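About us

Muslow is a small workshop that makes suture practice pads for teaching. We are two people with permanent work here, Diarmuid Tierney and Marek Jireš, and in the busy months we have help with packing. We sell to nursing schools, veterinary courses, surgical skills rooms and also to single students who want to practise at the kitchen table.

How we started

Diarmuid was for many years a technician in a skills laboratory, where he prepared the tables before each course and cleaned them after. He was never happy with the pads. Some were so hard that the needle bent, others were torn by the third stitch. Marek came from another side. He learned mould making in a company for shoe soles and knew a lot about soft materials, but nothing about stitching. They met when Marek repaired a mould for the laboratory, and during that winter they cast the first pads in Marek's garage. Many of them went to the bin. The recipe we use today is number 135 in the notebook, and we still write every change in the same notebook by hand.

What we make

We have two pads in the regular programme. Foton is the firm one, flat and with an even surface, for people who hold a needle for the first time. Čierny is softer and is made for persons who already know the basic knots and want to learn how much they can pull. There is also Vulteck, a tray which holds the pad by its edges. It can be ordered with the pads or alone.

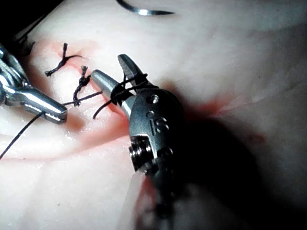
A stitch looks easy when it is drawn on paper, because paper does not move. Soft tissue gives way under the needle, it folds, and the two sides of the cut do not always want to meet. We want our customers to have this difficulty early, when it costs only a pad. It is also why we like practice on a pale, moist surface with some red along the cut: the seam is thin, the red spreads to a pinkish smear, and the student must look carefully where the next stitch should go. Dark braided thread is good for learning on such a background, as each knot and its cut tails can be judged well, even two knots that sit close together. Teachers tell us that they talk more about the tails than about the knots. How long they are left, and in which direction they lie, says a lot about the hands that tied them.

How we work

All pads are cast by us, in small batches. After casting they rest on shelves for two days and then each one is bent, pressed and looked at against the light. From every batch we take one pad and stitch it from one end to the other. Diarmuid does this in the morning, with coffee, and he is quite strict. If the thread cuts through at normal tension, the batch is not sold. The rejected pads are given to a school nearby, where the children use them in biology lessons.

In the last year we sent out 1,575 pads. For a big producer this is probably one afternoon, but for us it was the best year until now, and in January we moved to a larger room with a proper sink and a door wide enough for pallets.

Care of the pads

We are often asked how long a pad will last. It depends on the thread and on the patience of the user. Please take out old stitches with fine scissors and do not pull them through. Rinse the pad with lukewarm water, without soap, and keep it flat in its bag. The red colour we supply for marking the cut should be used sparingly - a few drops are enough for one lesson.

Visits and contact

Teachers are welcome to visit the workshop and try both pads before they order. Please write to us some days before, as the table is small and often full of moulds. We answer letters and e-mails in English, Czech and Slovak. For orders of more than two boxes we can prepare an offer with delivery included. If you have a complaint, write directly to Marek and add the batch number, which is printed on the bag.

Page last changed: February 9, 2022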